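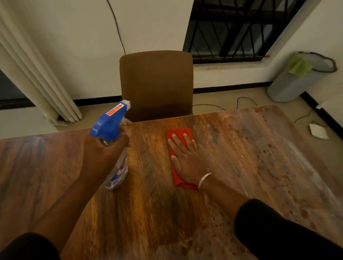
3. Method

3.1 Task and recordings

The project asked whether a small policy network could learn when to spray and when to wipe from first-person video alone, without force readings. Table cleaning was chosen as the task. It needs both hands, the hands do different jobs, and the objects are cheap and easy to replace between homes.

All recordings were made from head height, looking down at the work. The person cleaning held the bottle in the left hand and the cloth in the right. They were told to clean the table as they normally would and to stop when they were satisfied with it. No order of strokes was given. An early version of the instructions did give an order (far edge first, then the middle), but the clips came out stiff and the hands kept pausing, so those clips were dropped from the training set.

The recordings were cut into 3,000 short clips. Of these, 1,000 were labelled by hand and the rest were labelled by the model described in 3.3 and then checked. Each clip was given one of four labels: spray, wipe, reposition, idle. Clips where both hands were active took the label of the hand that changed the surface, and this rule settled most of the disagreements between Radu Coman and me. Radu labelled the first half of the hand-labelled set and I labelled the second, then we swapped a portion and compared.

3.2 Tracking the hands and the cloth

Hand position was taken from an existing keypoint tracker without retraining. The cloth was harder. It changes shape all the time and part of it is nearly always under the palm, so a box around it says little about where it is pressing. We used a colour mask for the cloth and took the overlap between the mask and the hand outline as the contact area. On a brown table a red cloth separates well. We tried a beige one in an early test and lost it in most clips.

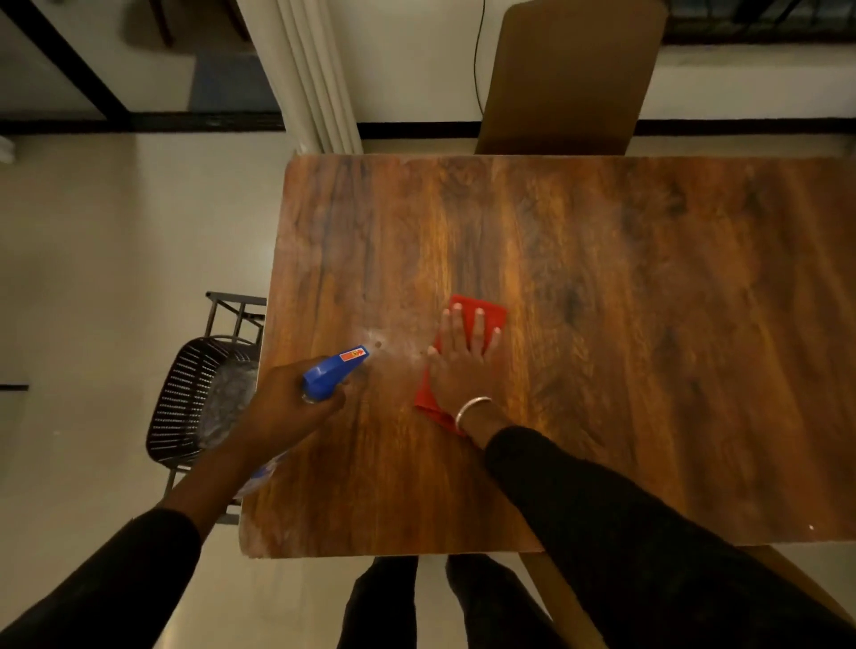 The contact area was good enough to tell wiping from resting when combined with hand speed, but the model also needed to know where the spray had landed. We marked each spray event from the movement of the trigger finger and projected a target point forward from the nozzle. This works when the bottle is held like this, with the blue head pointing across towards the cloth hand and the misted patch on the wood directly in front of the nozzle. It works less well when the bottle is tilted up, and in those clips the projected point often fell beyond the table. We limited it to the table outline, which helped, although it moved some targets to the edge that did not belong there.

Varnished tables caused a second problem. Haze left on the varnish and glare from a lamp both come out pale in the image, and the first residue detector could not tell them apart. We added a check over neighbouring images: glare slides across the wood when the head moves, residue stays where it is. The check needs at least 8 images in a row, so very short clips had to go without it.

3.3 The model

The model, which we called Olia, takes hand keypoints, contact area, the last spray target and a coarse residue map. It predicts the next label and a direction for the wiping hand. It has 2 output heads on a shared body. We kept it small so that it could be trained on the one machine we had access to in the lab, mostly after 18:00 when it was free.

For comparison we used the Wosa baseline from last year's project, which sees only the hand keypoints.

4. Results

Olia was better than Wosa on every label except idle, where there was no clear difference. The largest gain was on spray. Wosa tended to predict a spray whenever the left hand stopped moving, while Olia learned to wait until the wiped area had reached the last target.

The direction output was less successful. It follows long, straight strokes but lags behind on small circles, and near the table edge it sometimes points off the surface. Cieślak reported a similar lag in the window-cleaning project and put it down to smoothing in the tracker. We turned the smoothing off for a test set and the lag became shorter - but the direction became noisy enough that we turned it back on.

5. Limits

Every clip comes from a table with a flat top and little on it. We have not tested cluttered tables, glass, or a left-handed person who swaps the cloth and bottle over. The model has been run on recorded video only. Moving it to the two-armed Brudmont platform would need a way of holding a folded cloth flat under pressure, and that was outside this project.

Related reports
Window cleaning from first-person video (Cieślak)
Wosa: a keypoint baseline for household tasks
Folding towels with two arms
Labelling guide for student recordings

Contact the project office | Copyright remains with the student authors | Back to top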